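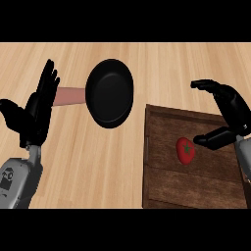

Hullham Home Front @hullhamhomefront

Search posts and people

11th May

A thread on the moss pickers of Plolholm, who gathered sphagnum for wound dressings in the First World War. I've been reading the depot's account book.

Cotton was in short supply by 1915 and sphagnum moss holds far more liquid than cotton wool. It was picked off wet ground, cleaned by hand, dried and sewn into muslin bags.

Plolholm had the bog, Hullham had the railway station. The moss went down by cart in sacks and was sorted in the schoolroom at Hullham after lessons.

The book opens in October 1916. The first entry is 30 sacks received, "very wet, much heather". Complaints about heather go on for pages.

Picking out the heather, grass and twigs was the slow part. Older children did it for an hour at a time. The sewing was done by women from the village, mostly in the evenings.

The Bilter mill gave the muslin - offcuts at first, then whole bolts. There is a line thanking them and another, two weeks later, asking for a wider cloth.

By the end of the first winter they had sent off 1,568 dressings. The total for the following year is 3,355.

One batch of 124 came back because the bags had been filled too tightly. Moss swells when it takes up liquid, so they had to be loosely packed. All were unpicked and sewn again.

The money side is small. Teas, a whist drive, a sale of eggs. Most of it went on thread, string and carriage to the station.

The last page is just a note that the drying racks were returned to the farm. No date on it, but the ink matches the entries for early 1919.

I still don't know which part of the bog they picked from. The book calls it "the low side". If your family farmed up at Plolholm and you know the name, please reply or send me a message.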